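Wanted: people to try out our hand-held grippers at home (paid, Ratcombe and nearby)

Hi, I'm Heike Schwerdtfeger and I look after home trials at Mevitis. We make a kit called the Seltow, a set of software and table exercises for people who record everyday jobs with hand-held robot grippers. You hold the grippers, you do the job, and the recording gets used later to teach a robot arm to do something similar. We supply the exercises, the app that checks your recordings, and a very patient help line (me, mostly).

We've had the kit in our own workshop for ages and we're all far too good at it now. I can do the ball exercise half asleep. What we need is people who have never touched one of these things and will tell us, in plain words, where the instructions lost them. So I'm looking for 24 households to take a kit for six weeks, starting in August.

What you'd be doing

Each week you get a small batch of exercises on the app. They're ordinary table jobs: picking things up, putting them in a box, taking them out again, moving a cup from one spot to another, folding a tea towel (harder than it sounds, you'll grumble at me about that one!). You do each exercise a number of times with the grippers, the app tells you whether the recording is usable, and then you fill in a short form about how it went. Most people in our last round spent about 6 hours a week on it, spread out however they liked. Evenings are fine. Early mornings are fine too, though please don't ring me before 8 am.

Then there's the part I care about most, the review. I'd like you to be blunt. If the handle makes your wrist ache, write that down. If the app's beep drives your partner out of the house, I want to know. Last round somebody wrote a full page on how much they hated the charging cradle and we've changed the cradle — best feedback we've ever had.

Who I'm after

Anyone 18 or over who can comfortably hold something in each hand for ten or fifteen minutes at a stretch. Left-handers, please, please apply, we had hardly any last time. You don't need to know a thing about robots or computers beyond getting an app onto your phone. You do need home internet good enough to upload video overnight, and you need to live within 40 minutes or so of Ratcombe, so I can swap your kit if it plays up.

You don't need a special room either. A kitchen or dining table with a bit of clear space at one end will do, and I'd much prefer a real home to a tidy one. Robots that only learn on bare white benches get very confused by a tablecloth, so leave your mugs and your vitamins where they live.
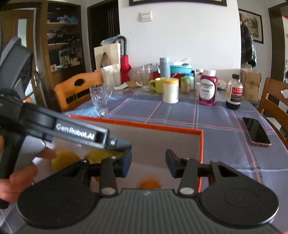
The one thing I do ask is decent light, and that you warn anyone else in the house before you start recording. The cameras pick up whatever's in front of them, so if there's mail or a family photo you'd sooner keep private, pop it in another room first. Everyone over 18 in the home signs the consent form, and kids need to stay out of the room during recording. You can ask us to delete any session and we'll do it, no need to say why.

What you get

The pay is $106 a week for the full six weeks, paid every second week straight to your account. If you finish all the exercises and the final review there's a bonus on top, which I'll explain when we talk. The kit comes back to us at the end. Wear and tear is our problem, so please don't lie awake over a scratch.

You'll also get a proper training session before you take anything home. They're held at our workshop on Görtz Lane, they run for two hours on a Sunday afternoon, and Berwyn Jarman teaches them. Berwyn wrote most of the exercises, so feel free to take it up with him if you think they're silly. There's parking out the back and the coffee is good. If you can't do stairs, tell me when you apply and we'll set up downstairs for you.

How to apply

Send me a few lines through the contact form on the Mevitis site with "Seltow home trial" in the subject. Tell me who lives with you (pets count), which hand you favour, what sort of table you've got and what hours suit you. No résumé, please. I'll ring everyone on the shortlist for a quick chat, and I answer every message even when it's a no.

I've already got 13 households signed up from the last round's waiting list, so the remaining spots could go quickly. If you miss out, say so in your message and I'll keep your name for the next lot.

Heike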